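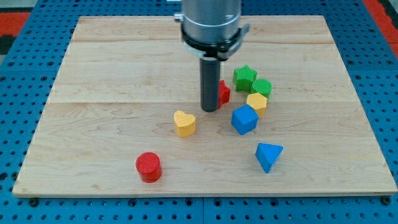 Oil for edge-glued maple boards: film finish or penetrating?

Posted by plainsawn
January 28, 2026

I have a pale maple board made up of wide strips, edge glued, 457 mm on the long side. It was sanded to 180 and has had no finish at all. The house goes from damp in autumn to very dry once the heating is on, and I can already feel a slight ridge at one of the seams. Would an oil slow this down, or do I need something that forms a film? It will be used for bread and as a general work surface, no meat.

quartersaw_lee
Oil will do very little for movement. Mineral oil fills the surface pores and repels splashes, but vapour passes through it with hardly any delay. If the aim is to slow the exchange of moisture, you need a film: shellac, varnish or a wiping poly, same number of coats on both faces. Finish one face only and you will get cupping.

Golthorpe
Disagree on film for anything that meets a knife. The first cuts go through it, water gets in underneath and the edges lift. I would use pure tung oil, thinned for the first coat, 5 coats in all with a day between each, then leave it for a few weeks to cure. It is slower than varnish but can be repaired in patches.

quartersaw_lee
He said bread and general work. A bread knife on a wiping varnish is not the end of the world. And thinned tung is still a poor vapour barrier.

Jeanine Verhoeven
Neither of you has asked about the ridge. A step you can feel at a glue line is often glue creep or a strip put in at a different moisture content. PVA stays slightly plastic and the joint can shift under load. No finish cures that. Plainsawn, which glue was it, and how long did the strips sit indoors before you glued them?

plainsawn
Ordinary white PVA. The strips came from two different packs and sat in the kitchen for three days.

Jeanine Verhoeven
Then I would wait. Three days is too short for boards of that thickness. Leave it on edge with air on both sides until March, weigh it weekly, and when the weight stops changing plane or scrape the seam flat. Finish it after that.

Golthorpe
Agree with waiting. Do raise the grain before the last sanding — wipe with a damp cloth, let it dry, then 200 or the nearest grit you can buy.

quartersaw_lee
Fine on the waiting. I still say varnish.

plainsawn
Thanks. It is on edge on the shelf now, first weight written on the end in pencil. I will decide on the finish once it settles.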